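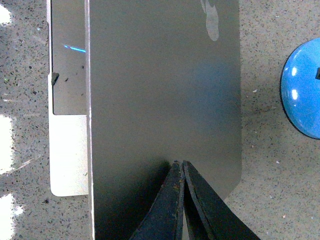

TESTON, March - The old laptops are finally coming out of the closets, and what a pile it's turning into! When we asked last month whether anyone had a computer at home they no longer opened, I pictured a few tired machines on the end of the bench. Instead Holger Söderlund had to bring in a second set of shelves from his garage, and people are still ringing the bell at suppertime with one more under their arm.

For anyone who missed the last issue, the laptop drive runs through the end of the month in the back workshop at Derer Hall. Bring whatever you have. Dark gray lids, silver ones, big heavy ones from an office that closed years ago, they're all welcome. Machines up to 10 years old have a good chance of going out again to a new home, and the older ones get taken apart for hinges, keys, screws and memory, so please don't decide for yourself that yours is too far gone. Jytte Norðdahl brought one in that she was sure was finished, and Ebbe had it typing again before she had her coat back on. (It wanted a new charger. She was delighted and a little cross.)

A few things that help us a lot:

Bring the charger if you can find it, even if you're not certain it belongs. We have a whole drawer of strays and we love a match.

Copy off your photos and letters before you come. We do wipe every machine, and once it's wiped it's wiped.

Sign out of your accounts, particularly on the ones with a fruit on the lid. If the old owner is still signed in we can't set it up for anybody else, and then it's phone calls back and forth.

If the battery has swollen - the case won't close flat, or the thing rocks on the table - leave it switched off, don't press on it, and call Ulla Haugen before you bring it over. She'll tell you where to take it.

Stickers can stay on. We've had some wonderful ones.

The cleaning evenings have been the surprise of the whole project for me. I had never thought much about the outside of a laptop, but a matte lid that has picked up years of fingerprints comes up beautifully with a barely damp cloth and a bit of patience, and so does the pale part where your palms rest. Milovan Stojanović showed us how to work around the edges with a soft toothbrush and get the crumbs out from under the keys. So many crumbs! I went straight home and did my own.

So far 42 machines have been logged in Ebbe Lunde's blue notebook, and 7 of them are already set up and waiting for the homework club at Chidiac Street, who asked for anything with a decent keyboard.

The workshop is open evenings from 6:30, side door, up the ramp. Coffee is on, and if you have a small screwdriver you're fond of, put your name on it and bring it along. We could also use padded sleeves in any size, and one more good desk lamp for the far end of the bench.

Ulla has the key and the phone list.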